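1/ Went to see the student disassembly project at Plestdale. The one where a robot arm takes old desktop PCs apart for recycling. I said I'd be fair. I'll try.

2/ The handout says the team (they call themselves Wallin, no idea why) wants to get through 2,000 PCs a year. At the moment they have a pile of donated machines in a back corridor and one arm. Make of that what you will.

3/ First question from me: what does "takes apart" mean? Marisol Puma, who leads the student side, was straight about it. Covers come off by hand. Screws mostly by hand. The arm does lifting and pulling. So a good part of "robotic disassembly" is students with screwdrivers. I'd like that on the handout.

4/ Cases on their sides, lids off, and in goes the gripper. 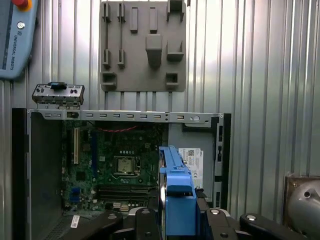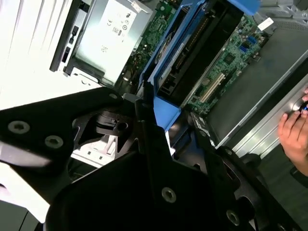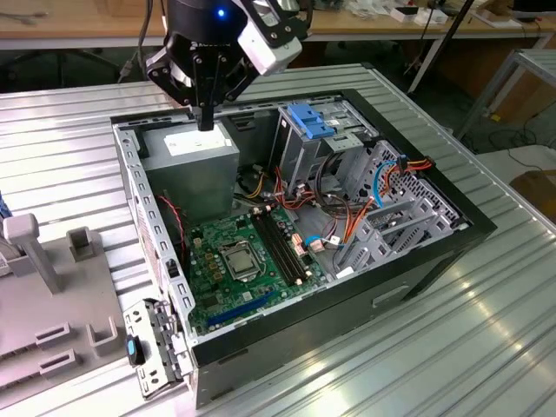
5/ What I think they've got right

The blue plastic. Whoever designed those old office machines put bright blue on some of the bits you're meant to grab, so a human could find them. Handy if you're a camera too. Ezequiel Galindo reckons that's half their vision problem gone. Fine, but then it's a vision system for machines with blue bits, and plenty of PCs haven't got any.

6/ What I don't buy

Cables. Every desktop is a nest of them and no two nests are the same. I asked what the plan is and got "we're looking at it for October". I've heard that one before, at Ciltimell, about a different arm and a different mess.

7/ Also the success rate. The poster says 9 out of 10 pulls work. On how many tries? About 100, all on the same model of case. Would you trust that on a random skip-load from an office clear-out? I wouldn't, and to her credit neither would Marisol.

8/ Someone replied asking about cost. I did ask. The arm belongs to the department so they count it as free. It isn't free. If it was off doing something else they'd have no project, so put it in the sums.

9/ To be fair to the students: there are 4 of them, they've all got coursework, and they know far more about PC cases than I do. They answered everything I threw at them. My moan is with whoever wrote "fully automated" across the top of the page.

10/ They want to enter it for the Guvard prize. I'd say go for it, but swap the headline for "we can pull some parts out of one kind of PC". I'd read that one.

11/ Going back in October to look at the cables. Will report.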